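Starnar Craft Table, white top: review after a summer of use

Posted Wednesday, August 19, 2026

I bought the Starnar table to replace a folding table that had started to sag in the middle. I sew, wrap packages and pay bills at it, and in the evening it turns into a place to eat. I wanted a white top, a hard-wearing surface and something I could put together alone. 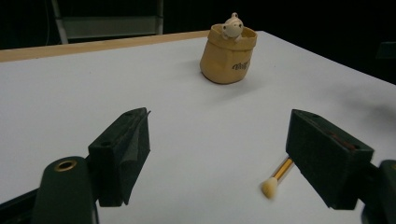
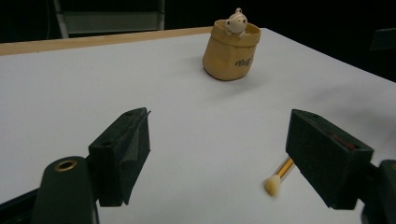

White top with the light wood edging.

Assembly took me most of an afternoon. The box comes with 14 bolts, a hex key and a folded sheet of drawings with no words on it. The drawings are fine until step six, where the left and right rails look identical. They are not. The left rail has a small notch near one end, and if you put it on the wrong side the last two bolts will not line up. I had to back out four bolts and start that step over. Sort the rails before you begin and you will save yourself half an hour.

The supplied hex key is short and hard on the hand. I switched to a longer one from my toolbox after the first leg.

The top has a matte finish, and this was the main reason I picked it over the Gatau table at nearly the same price. The Gatau I tried in the store was glossy and threw the ceiling lights back at me. On the Starnar I can cut dark fabric under a lamp without squinting. The finish cleans up well with a damp cloth. Pencil comes off with a little dish soap. Ballpoint took more work, and there is still a faint blue line where I missed some and left it overnight.

I have not put anything very hot directly on it. The instructions say to use a mat and I do.

The edging feels smooth and I have not snagged any fabric on it. One corner had a rough spot when it arrived, which I took down with fine sandpaper in a minute or so. I would have been happier not to do that on a new table.

Stability is good. My sewing machine is an old heavy one, and at full speed the Starnar shakes less than I thought it would. The bolts did loosen in the first 12 days. I tightened them once and they have stayed put. If you have an uneven floor, plan on buying your own pads – the feet do not adjust.

There is no drawer and no shelf. Bansal sells a clip-on tray that is supposed to fit tables of this thickness. I tried one and it slid whenever I leaned on that side, so I sent it back. Scissors and pins now live in a tin on the windowsill.

Delivery was through Vurkirham. They gave me a four-hour window and came inside it, but left the box at the bottom of the stairs. It is too heavy for one person to carry up comfortably. I opened it in the hall and took the parts up in several trips.

Good: matte top, easy to clean, steady under a sewing machine
Bad: confusing step six, poor hex key, feet do not adjust, no storage

I would buy it again at the sale price. At full price I would look at a few others first.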